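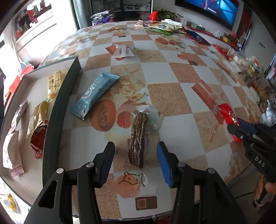 Snacks on the checkered tablecloth

Can we still get a local measure on the ballot if the county tossed part of our petition?

brunton_rd_neighbor
Posted 8 November 2024

Hi all, new here, sorry if this is in the wrong section. We're a small group in Brevbridge trying to get a measure on the next county ballot to stop new gravel pits inside the river setback. Nothing fancy, one page of text. We collected signatures from spring through August, mostly outside the feed store and at the Imcombe farmers market, and turned in over 4,000. Thought we had plenty of cushion.

Got a letter from the elections office. They threw out a whole stack becuase the circulator section on the back was not filled in right – one of our people put the date at the top of the sheet but not next to her signature. Another batch is out because the addresses were PO boxes. So now we're short. Not by a lot but short.

Meanwhile the pit company (Udia, they have the big operation out by Brunton) has already mailed every house a glossy thing saying we want to kill road repair. Twice. We haven't even qualified yet!! They obviously have money to burn and we have a card table and a folding sign.

So what I need to know:
Can we fix the circulator dates after the fact? She'll swear to it, she was there for every one.
Do PO box signatures count if the person really is registered?
If we have to start over do we have to start ALL the way over, new title and everything?
And do we answer the mailers now or wait?

The letter says we have 5 days to ask for a review but doesn't say business days or regular days. Kind of panicking. Thanks in advance.

precinct_walker
Called them yet? Do that first, before you read the rest of this. Ask business or calendar, ask when the clock started (date on the letter or date you got it), and then send an email saying "confirming our call" so it's in writing. If you can't get a straight answer treat it as calendar days and get the request in early. Costs you nothing.

I've worked on 4 of these, two made it, so take this for what it's worth. Different county than yours and the rules really do change from place to place.

Circulator dates – usually you can't go back and fill it in once the sheets are filed. Do not let anyone touch or "correct" a copy and hand it in, that's a good way to get the whole petition challenged. What some places will do is take a sworn statement from the circulator. Ask for that in the review request, in those words. Attach it. If the date is on the sheet somewhere, point right at it, page by page. I have seen a clerk accept that. Have also seen a clerk say no.

PO boxes – depends. Where I am the test is whether they can match the person to the voter file, and the home address is what they match on. If the name is unusual and the signature matches you have an argument. Get a copy of the rejected lines, you're normally entitled to see why each one was tossed though who gets to look can be limited. Then sit down with the voter list and check it yourselves. Every time we did this we found some that were rejected wrong. Bad handwriting, people registered under a middle name, a woman who moved across the street. If you're only short by a little that could be your whole gap right there.

Starting over – in most places yes, all the way over, new filing, new title, new clock. Some let you turn in a supplement within a set window. It'll be in the elections code or the county's initiative handbook, look for "supplemental" or "insufficient". Don't start gathering on the old forms until you know, those signatures may be worthless.

The mailers: I would hold off on spending anything. Nobody votes on it for months. But do talk to people. When we went door to door most folks had the other side's flyer on the counter and had one question about it, and once it got answered they were fine. Write one plain sentence about road repair, same sentence for everybody, and put the actual section of your measure under it so they can read it.

Also get a lawyer to look at the review request if you can at all. Even one hour.

gravelgripes
They do this every time. Imcombe tried in the past and same story, paperwork paperwork paperwork. The company owns that board, waste of time if you ask me. Run somebody for supervisor instead.

tableandclipboard
Agree with the first answer on most of it. One thing to add – check if your committee had to register once you spent money on printing. People forget, and the other side WILL look. We got a letter over a banner and some pens.

For next round: pre-print the circulator's name and address on the back if your county allows it, and have somone else look over every sheet the same night. We held ours 6 at a time per clipboard so no one walked off with a huge stack. Cross out bad lines only if your rules say you can, some do, some don't.

And put "where you LIVE, not where you get mail" on a card taped to the clipboard. Big letters. Fixed nearly all of our PO box trouble.

Good luck, post back with what the clerk says about the dates, I'd like to know.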